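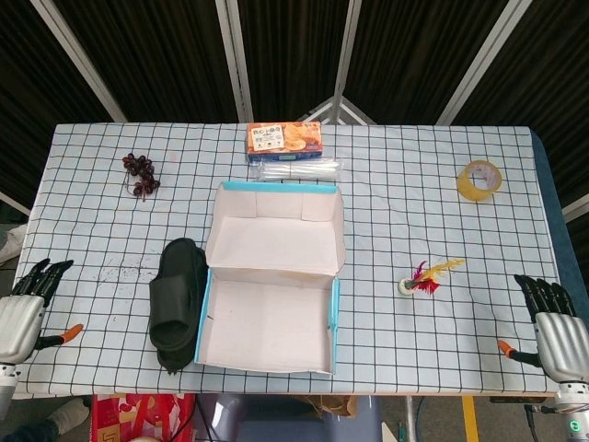 Mei Bellamy

9/10/24

Progress on Fallar, box packing task, and the hand fault. Short one, sorry, back on the rig this afternoon.

Where we are. 111 packing runs done out of the 400 planned. Objects as agreed: grapes, sandal, tape, jianzi, pastry packet, bag of cable ties. Soft things going well. Tape roll is slow but fine.

The fault. Left thumb held its grip after the release command, twice in one morning. Second time the arm carried on to its next position with the sandal still held and dragged the cardboard box most of the way to the table edge. Stopped by hand at the e-stop. No one hurt, no damage to the fingers that we can find. Logs show the release was sent and acknowleged both times, so it looks like the thumb driver and not our planner. Not proven yet.

What worries me more is that the arm moved at all. It should wait for an open reading from the hand. That check was switched off in July to save time between runs and never put back. Our mistake. It is on again now, costs us 2 seconds a run.

Next. Asico have the driver logs, no reply so far. Left hand limited to half force untill they answer. Nobody inside the yellow line while the arms are powered, that goes for me too.

Need from you: a yes or no on a spare thumb unit. Schedule slips about a week either way.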